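New year, new drinks table

2019-01-10

Quick one tonight, I have 12 things to do and this is the one I feel like doing.

So the shared studio. Those of you who've been reading since the Sarmiento days know we moved into a bigger room before the holidays, five of us splitting it, and we have never had a decent spot for drinks. Everybody's cup on everybody's desk. Rings on paper. Teresa lost a whole set of sketches to barley tea in the first week and was very nice about it, which made it worse.

I took it on. My January project. Spent one evening on it, maybe a bit more, and moved the same three things back and forth for most of that.

What I wanted

One table for drinks, away from the laptops. Bottles that don't tip. Cups people can tell apart without writing names on them. That was the whole list. Babar wanted a kettle too but the outlet on that side is already doing too much, so no kettle. Sorry Babar.

What I had to work with

A white table, so every drip shows. I've decided I like that — you see it, you wipe it. The old table was dark brown and I don't want to think about what was on it.

Then the holder. Blue plastic, ribbed, little rectangular cells all the way around. I got it from a shop called Cluvivwood that was clearing out a back shelf, and I paid less for it than for the bus there and back. I'd gone in for a tray. The tray was ugly. The holder was sitting next to it and I thought, bottle, and that was that.

It's the best thing on the table. Bottle goes in, bottle stays put. You can bump the table with your hip (I do, constantly) and not have that horrible slow motion moment where you watch it go over.

Cups are plastic, one light blue and one pink so far. More colors coming when I find ones that match. Lorna says they don't need to match. Lorna drinks out of a jar.
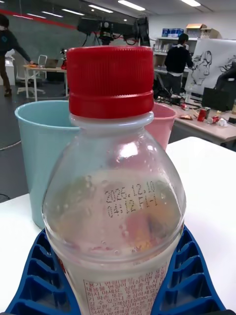 The bottle

Red cap, Korean label, all small red print. Bok-nam can read it and I can't, so for me it's the red cap one. Pale cloudy stuff inside. I like a ribbed cap, I have weak hands in winter and the smooth ones beat me every time.

My only rule for the bottle is that it lives in the holder. Not beside it, not on the windowsill, not on top of the cabinet where I found one last week. In the holder.

Still to do

A cloth. I keep saying this. There's a roll of paper towels doing the job and we go through them way too fast.

Somewhere for caps. People take them off and put them down any old where and then teh bottle sits open all afternoon. I'm thinking a little dish. Ilir said he has one at home, he's said that twice now.

Second holder, if Cluvivwood has another. Any color, but I'd love the blue again.

And a proper look at the desk side, all the stuff that piles up around the laptops. That's a different post and probably a different mood.

Oh, and someone asked in the comments where the shelf brackets from the last post came from. Fodeck, the plain ones, and I used too many screws. If you're hanging the same kind go and find a stud first, I didn't and I've got the holes to prove it.

Ok, dinner. Will post the cap dish when it turns up, if it truns up.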